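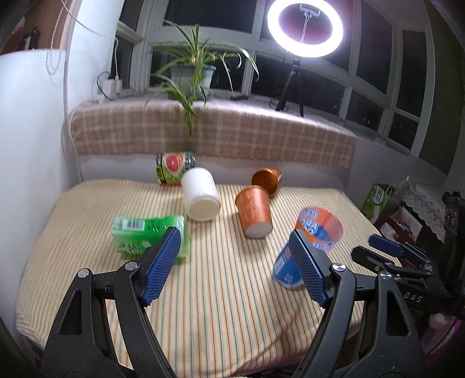
Tips for collecting grasp demos at home, from our second round with the hand-held grippers. The question we had was dull but it mattered: does it help the policy more to record many tidy pickups, or fewer messy ones? Messy won, by a fair bit. So tip one, tip things over before you start. Cups on their sides, the jar on its side, drink can tipped as well, one copper cup lying base first and the other with the open end toward you. If everything stands upright the model learns one approach from above and sulks when a cup has rolled. A striped cloth is fine, leave the folds in.

Posted 05/10/2022 by Lena Zawadzka
Filed under: Home & Bench Tips, Robots

Mix your surfaces. Shiny metal, crinkly plastic wrap, paper, printed cans. Our first set (Tistholm kitchen, April) was all matte plastic tubs in one colour and the policy was hopeless on anything reflective. Added the copper cups, retrained, much better.

Paper cups. Go slow. Pinch near the rim and they fold, pinch low and they're stiffer. Record both and keep the crushed ones in the set, labelled as fails. We threw ours out the first time and regretted it. Keep a stack of spares handy.

Lighting. Vary it. We had all daytime recordings and the thing fell over after dark, windows go black and you get little reflections in the glass. Do a third of your sessions at night with a lamp on. A cheap ring light on a tripod does the job. Don't point it straight at foil or metal, you get a white blob where the edge should be.

Background clutter is your freind. We used to clear the window ledge before each run. Stopped doing that. Plants, cables, whatever's there, leave it. The set recorded with a bare ledge scored lower in every other room we tried, incl. the Driston flat, which has nothing in common with ours exept a table.

Wipe the finger pads. Ribbed ones hold crumbs in the grooves. Old toothbrush, warm water, dry them properly. Greasy pads slip, and then you've got a batch of slips that have nothing to do with the grasp.

Check the pivot screws before every session. They loosen. A sloppy jaw reads as a wider opening than you've really got, and we lost a whole evening's worth to that.

Numbers for those who asked. 512 demos total. 70 per cent messy starts, the rest upright. Tested with 50 trials per policy on objects it hadn't seen. Upright-only managed 30 successes out of the 50, mixed set did clearly better, will post the full table once Quintero has rechecked the labels. Same arm both times, same training settings, nothing clever.

Things I'd skip: recording when you're tired (your hands get jerky and the policy copies it), heavy jars with anything in them, glass full stop.

Length. Keep each demo short. Approach, close, lift, put down, stop. If you fumble, finish the move anyway and mark it. Recoveries were some of the most useful stuff we had and I nearly deleted the lot.

Storage. Name folders by room and then by light, e.g. kitchen night. Not by date. You will not remember what you did on what date. Back up before bed, on the Galtmont drive if you're using our kit.

Cloth goes in a cool wash, by the way. Grape juice comes out if you get to it the same day. More on soft items next time, socks are a nightmare.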